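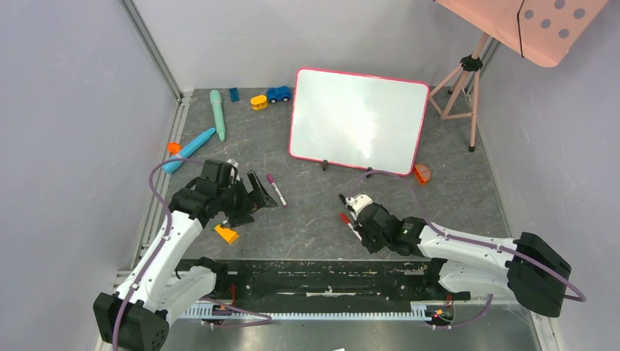 Small whiteboards are funny things to study, and I'll admit I went into this part of the project thinking the board itself would barely matter. I cared about the messages. What did people write to the others in the house, how long did it stay up, did anyone write back? But when I sat down with the 300 home diaries from Skovton and Tranero, people kept wanting to tell me about the object. They told me about its frame, about the clips, about where it ended up when it fell off the fridge and never went back. So this section is about the board as a thing you own and lay down somewhere. The kind I have in mind is the one in Figure 1, with rounded corners, a bright pinkish-red border and two little black clips along the bottom edge. It's lying a bit crooked with nothing written on it, toy-like bits and pieces behind it and a couple of markers close by, and I could have pulled that arrangement straight out of a dozen diaries (minus the stone-patterned top, maybe, which most of our kitchens didn't run to).

4.1 Lying down or hanging up

I'd assumed a message board was for hanging. Gerrit Verbeke, who coded the first batch of diaries with me, assumed the same, and our first form only had boxes for "fridge", "wall" and "door". We had to throw that form out in August and start again, because far too many people were writing "table" or "bench" in the margin. One parent in Tranero put "wherever the pens are", and that became our favourite answer and eventually a category of its own.

The boards that live flat get used differently. They travel. They turn up at breakfast with a shopping list on them and by supper they're under a colouring book with half the list rubbed off by somebody's sleeve. People were cheerfully unbothered by this! A hanging board gets treated as a notice, and a flat one is closer to scrap paper. We found far more drawings, scores from card games and spelling practice on the flat ones, and far fewer reminders about bins and dentists.

Flat boards are also hardly ever square to anything. I know how small that sounds, but it came up over and over when we laid out the home photos for sorting. Someone right-handed and someone left-handed will each pull the board round to suit, and then walk away from it. Frøydis Fagerlund suggested we try to read handedness off the angle, and we spent a very enjoyable afternoon failing at it.

4.2 Where the writing starts

The diaries gave us 733 separate messages that we could place on the board with any confidence. By far the most common starting spot was the upper left, as you'd expect from people who learned to write from left to right. What surprised me was how rarely the rest of the surface was touched. People start up in the corner, write a word or two, and that's the message done. The big open part below stays white for weeks. Adults were worse for this than kids, who'll happily begin in the middle and go round the edges when they run out of room.
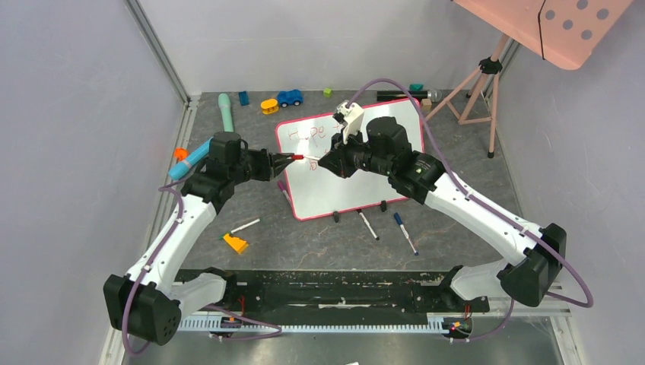
Figure 2. Red handwriting in the upper left of a pink-red framed board, with three markers in front of it.

You can get a feel for the pattern from Figure 2. The first word looks something like "Hope", with bits of other letters after it and some fainter red marks just underneath, and it all keeps to the upper left. I'd have filed it under our "corner start" heading without a second look. I'd also have filed it under "partly legible", which was a much bigger pile than I'd planned for. Veerle Koster and I disagreed about how to treat that pile. She wanted to leave out anything we couldn't read in full. I wanted to keep it, on the grounds that half-readable words are a normal part of life with a whiteboard and the people at home usually know what was meant. We kept it, but we marked those messages separately, and the tables in Section 5 show the totals both ways.

Faint marks were a headache of their own. A pale red smudge could be the ghost of last month's list, a pen running out, or someone pressing lightly. From a photo I can't tell which, and I didn't try. If the diary said "wiped" we wrote down wiped. If it didn't, the mark just went in as faint.

4.3 The pens wander

Nobody in my office believed me when I said the markers would need their own section, and then Brynhildur Norðdahl read the diaries and wrote "PENS" across the top of her notes in capitals. The board is one object and it mostly stays one object. The pens scatter. In Figure 2 there are white markers lying at a slant in front of the board, one of them with a blue cap and another with a dark one, and a smaller purple-tipped one is poking out by the left edge, next to a yellow-orange toy block. That last pairing made me laugh, because in homes with young children the pens and the toys really do become a single heap. One family in Skovton kept theirs in the block tub on purpose. They said it was the only container in the house that always got put away.

I had hoped that clips would help. Plenty of boards come with some kind of holder, and I pictured a tidy little row of pens sitting there ready to go. In the diaries, people used clips for nearly everything else: school notes, a bus pass, a takeaway menu, once a feather. Several people told us the pens they'd bought later were too fat to fit. Others said they'd simply never thought of it.

Colour mattered less than I'd guessed. We asked whether each person in the house had their own colour, and most said they'd started out that way and given up once the first pen dried out. After that you write with whatever works. Red came up a lot as the last one standing, and I have no good explanation for that. A couple of people said it was the colour they liked least, so it got saved.

We left out 3 households where the board had been swapped for a bigger one partway through, as the old and new messages couldn't be told apart in the diaries. Two of them wrote afterwards to say the pens had gone missing in the swap. I've kept their letters with the Tranero material, and I come back to them in Section 6 when I get to lost and replaced things.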